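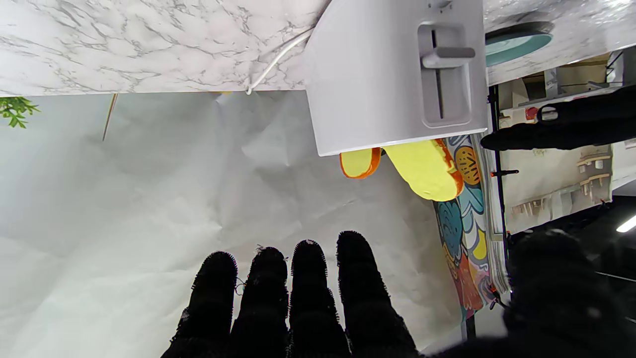
Haberkorn 说，上次会议纪要把她写成“原则上不反对早餐改到七点”，她要求改成“反对”，“原则上”三个字可以留着给别人用。记录人查了草稿，草稿上写的是“反对（语气温和）”。经商议，更正为“反对”，语气不入档。

Puvosari 合住楼早餐与公共时间例会纪要
地点：底层长桌
主持：本月轮到阁楼
记录：二楼北间（第三次连任，因为其他人都说自己字不好看，尽管纪要是打字的）
出席：各层均有人到场。二楼南间迟到，理由见第二项。地下室委托他人带话，带话的人忘了内容。

一、上次纪要

除 Haberkorn 的更正以外，一楼指出“全体热烈讨论”与事实不符，当时有两个人在讨论，其余的人在吃东西。改为“有人讨论”。纪要通过。

上次遗留事项：
后门钥匙仍未找到。后门仍未锁。两件事目前互相抵消，继续观察。
窗台上那盆迷迭香已确认死亡，由三楼负责处理。三楼认为它只是在休息，申请延期。同意延到下次。
楼道里那幅画挂正了，又歪了。

二、冬令时与早餐时间

今早时钟往回拨一小时，本楼的反应大致可以分为几派。阁楼的钟自己会调，所以阁楼准时。一楼昨晚睡前调了，早上又调了一次，于是比大家更早地坐在桌前，等了很久，期间把报纸上的填字做完，导致后来的人没得做。二楼南间记得要调，但记成了往前拨，到场后却仍然迟到，至今没有人能用算术解释这件事，本人也不愿意配合。

主持提出正式议题：冬季期间，周末公共早餐几点开始。

三楼主张维持夏天的钟点，理由是身体不认识法令。一楼主张跟着新钟点走，理由是面包店认识法令。Haberkorn 主张不设开始时间，只设结束时间，她认为人们对开始总是抱有幻想，对结束则比较诚恳。阁楼问，如果大家都赶在结束前最后一刻来，咖啡怎么办。Haberkorn 说那正是她想看到的。

有人再次提到七点。提议人没有承认自己是提议人。主持请支持七点的人举手，一楼举了手，随即说明是在够果酱。

讨论中途转到历史问题。三楼带来一本讲铁路时刻的书，说从前每个镇子都有自己的正午，火车一来，大家才被迫统一。三楼的意思是，本楼完全可以有自己的正午。一楼的意思是，本楼连自己的后门钥匙都没有。三楼又读了一段，内容是某地居民长期保留两根分针，一根走本地时间，一根走铁路时间。会上对此反应良好，尤其是二楼南间，他认为两根分针可以解决他的全部问题。主持问谁去装第二根分针，讨论到此自然冷却。

决定：冬季期间早餐不设开始时间，结束时间由最后一个洗杯子的人决定。该决定的实际后果是没有人愿意做最后一个洗杯子的人，因此早餐可能会结束得很早。先试行，到一月再看。

三楼要求在纪要中注明，他仍然按夏天的时间生活，谁在他的早上敲门，谁就是在他的夜里敲门。已注明。

三、面包

目前的面包来自 Van Damme，街角那家。优点是近，缺点是大家对它已经有了感情，因此没有办法客观评价。上个月有一回面包中间有个大洞，一楼的那片抹不住黄油，他带着那片面包去店里，店主说洞是好面包的标志。一楼回来以后转述了这句话，转述时已经站在店主那一边。

阁楼介绍了 Berotix 的配送方案：每周送到门口，切好，可以暂停。阁楼准备了一页比较表，表上 Van Damme 在“可以暂停”一栏得了零分。Haberkorn 指出，不去买就是暂停。阁楼把这一格改了，改完以后两家总分相同，阁楼对这张表的热情明显下降。

随后讨论切片厚度。这是本会最老的议题，比后门钥匙还老。厚片派认为薄片只是黄油的借口，薄片派认为厚片中间永远是凉的。二楼南间说他从来没注意过厚度。会场安静了一会儿，然后继续。

Haberkorn 介绍了她外祖母家的做法：面包要放到第二天才切，头一天的面包只许闻。一楼问，那第一天吃什么。答：吃前一天的。一楼问，那最开始那天呢。Haberkorn 说她外祖母家没有最开始那天，那是一个很有秩序的家庭。

关于隔夜面包，会上意见少见地接近。大家同意隔夜的更好切，也同意谁都等不到隔夜。有人建议周六傍晚买、周日早上切，把面包锁进柜子。钥匙的问题又被提了出来。此条不再展开。
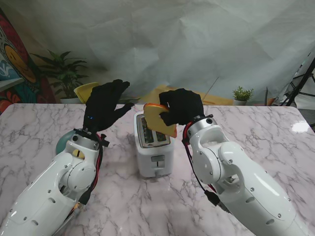 本页最后修改：10月27日（星期日），由二楼北间修改；修改内容：错字，以及一处被认为带有情绪的形容词

决定：继续在 Van Damme 买，整条，自己切。厚度由切的人决定，切的人由厚度方面最没有意见的人担任，即二楼南间。二楼南间表示他现在有意见了。驳回。

会后补充：二楼南间当场切了一条作为示范，从头到尾越切越厚。厚片派与薄片派各取一端，中间的部分由阁楼吃掉。这可能是本楼多年来最接近和平的一次，记录人建议不要再对它做任何改进。

四、果酱账目

公共罐里应有44，实有多少取决于怎么看待那张写着“欠，明天还”的纸条。纸条没有署名，也没有日期，因此“明天”在法律意义上始终没有到。三楼主张把纸条算作资产。一楼主张把纸条算作三楼写的。三楼请大家比对笔迹，比对以后，笔迹更像一楼。此事双方都同意不再追究，同意得很快。

果酱本身的情况：杏的剩半罐，黑醋栗的没人动，榅桲的被人藏起来了。藏榅桲的人请自行归还，本会不问缘由，但会记住勺子是从哪个房间里出来的。

Haberkorn 愿意再做一批苹果酱，条件是大家提前把空罐子洗干净，包括盖子，包括盖子里面那一圈。她强调了“里面那一圈”，并且看了每个人一眼。对于标签的写法，她要求只写品种，不写评语。去年有一罐被贴上“勇敢的尝试”，她至今没有查到是谁贴的。记录人写到这里时，阁楼正在很认真地看天花板。

决定：公共罐继续放在原处。纸条继续放在罐里。

五、早晨的声音

一楼对咖啡磨的声音提出书面意见，书面意见很长，用词讲究，全文附在冰箱门上，此处只摘要：太响。

咖啡磨的主人是三楼。三楼答复，他磨豆子的时间按他的钟算是白天。主持提醒，第二项的注明只保护三楼不被敲门，不保护三楼敲别人。三楼认为磨不是敲。一楼表示，隔着一层楼板听，区别是学术性的。

折中方案有几个。把磨放在毛巾上：试过，毛巾被磨进去一角，那天的咖啡有纤维感。头天晚上磨好：三楼说那等于让他喝昨天。搬到院子里磨：邻居家的狗会有看法。最后是 Haberkorn 提出，谁磨豆子，谁给楼下带一杯。一楼沉思片刻，问是现磨的吗。得到肯定答复后，一楼当场撤回书面意见，但要求保留冰箱门上那份，他觉得写得不错。

同一项下，阁楼承认早上唱歌的是他。大家说知道。阁楼问唱得如何。主持宣布进入下一项。

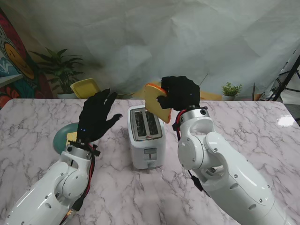

六、Movcombe 之行

按惯例，冬天之前全楼要出去一趟，地点是 Movcombe。去年去 Movcombe 的路上下了雨，到了以后发现茶馆不开，回来的路上又下了雨。今年仍有多数人愿意去，记录人对此只记录，不评论。

费用约300，包括车费和午饭，不包括二楼南间一定会买的那种东西。去年他买了一只陶制鸭子，前年也是。两只鸭子现在摆在楼梯转角，面对面，夜里下楼的人对它们有不同的感受。阁楼问能不能把它们转过去，背对背。三楼认为那样更糟，像吵过架。

行程方面，一楼准备了计划，精确到散步。计划中有一段叫“自由活动”，长度够从车站走到长椅。Haberkorn 问可不可以把自由活动放在长椅上。一楼说可以，但是那样就会跟“休息”重叠，他得重新排版。

茶馆今年开不开，需要有人打电话。没有人喜欢打电话。阁楼说可以写信，三楼说可以直接走进去看看，主持指出这正是去年的做法。最后抽签，抽中主持。主持要求重抽，理由是签是他自己折的。重抽，仍是主持。

另有人问能不能换个地方。会上沉默了一阵，一楼说 Movcombe 虽然没有什么，但是我们已经知道它没有什么了，换一个地方还要重新知道一遍。此说得到普遍认可。

决定：去。下雨也去。陶鸭不设上限，但第三只必须放在他自己房间里。

七、公共书架

书架仍然按颜色排列。这是夏天某位客人的好意，客人已经走了，好意留了下来。现在要找一本小说，必须先记得它的书脊是什么颜色，而多数人记得的是里面谁死了。

三楼提议按作者排。Haberkorn 提议按读完与否排，并且预言读完的那一格会很空。二楼南间提议不排。主持注意到“不排”与现状的差别只在于好不好看，而现状是好看的。

还书的问题比排书的问题大。有一本讲园艺的书借出去已经超过一个冬天，据说借书的人正是三楼，迷迭香也正是三楼在管。会上没有人把这两件事说成一件，只是大家同时看了一眼窗台。三楼说书还没看到浇水那一章。

决定：书架保持原样到一月。在此期间，从蓝色那一格拿书的人请放回蓝色那一格。对青绿色归蓝还是归绿，本会不作裁定，上次裁定用掉了一整壶茶。

八、杯子

没有列入议程，但是每次都会谈到。水池里永远有一只杯子，它不属于任何人，每天换一个位置。一楼怀疑是轮流的。阁楼怀疑是同一只。Haberkorn 洗了它，并且宣布这是最后一次，与她前几次的宣布措辞一致。

结合第二项的决定，主持提醒大家，水池里如果一直有杯子，早餐在技术上就一直没有结束。二楼南间对此表示满意。

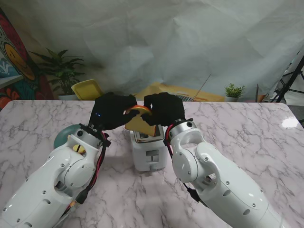

图：吐司与双槽烤面包机

九、其他

阁楼想知道，地下室委托带的话到底是什么。带话的人想起一部分，说好像跟水有关。主持请人下去看看。下去的人回来说没有水。也许地下室想说的就是没有水，此事会后由一楼去问。

三楼请大家不要再把他的报纸垫在迷迭香下面，植物休息时也需要尊严。

二楼南间问，下一次例会按谁的钟开。主持说按墙上的钟。有人指出墙上的钟还没有拨。大家抬头看了看，发现按那只钟，会议早该在一个小时以前散了。

钟由个子最高的人去拨，即阁楼。阁楼站上椅子，拨好，顺手碰歪了楼道口那幅画。记入遗留事项。

十、待办

主持：给 Movcombe 的茶馆打电话。
三楼：处理迷迭香，或提供它活着的证据；看到浇水那一章。
一楼：问地下室；重新排版。
二楼南间：切面包；把鸭子上的灰擦掉。
全体：洗罐子，包括里面那一圈。
Haberkorn：苹果酱，视上一条而定。
记录人：把第一项里的“热烈”删干净，目录里还有一处。

散会时间有争议，未记录。

补记：纪要贴出以后，Haberkorn 在第二项旁边用铅笔写了“我说的是‘比较诚实’，没有说‘诚恳’”。留待下次会议更正。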